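Notes from the Drawer Task

Tuesday, January 17, 2023

The Perance collection program resumed this month following the summer closure. Its purpose is to gather examples of ordinary household handling from which a learning system may be trained. The present series concerns a small plastic organizer with a drawer, and it follows the protocol we settled at Grikden in November.

Each example is performed by a person holding a gripper in each hand. The operator starts with both grippers above the table, works at an even pace and withdraws fully before the recording is closed. Hesitations are kept. Examples in which a hand touches the organizer directly are set aside and labelled as such.

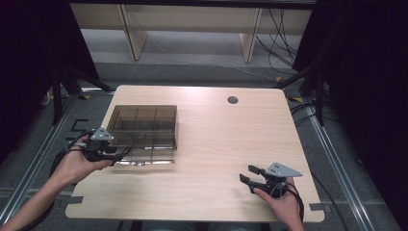

Left gripper at the front corner of the organizer, with the drawer extended.

As of this morning the series holds 801 accepted examples, with a further 19 awaiting review. Transparent plastic has proved a demanding subject. Its edges catch the light, the table shows through it, and the reviewers at Noguchi have asked for more variation in where the organizer is placed. 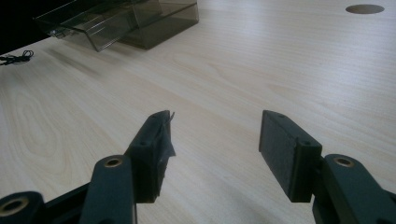 I have accordingly divided the table into six starting positions, and operators will change position after every three examples. Finger pads are to be inspected at the beginning of each session and their condition entered in the log. I had been lax about the second requirement, and the Bralau checklist has been amended to include it. Revised labels will be issued once the outstanding examples have been reviewed.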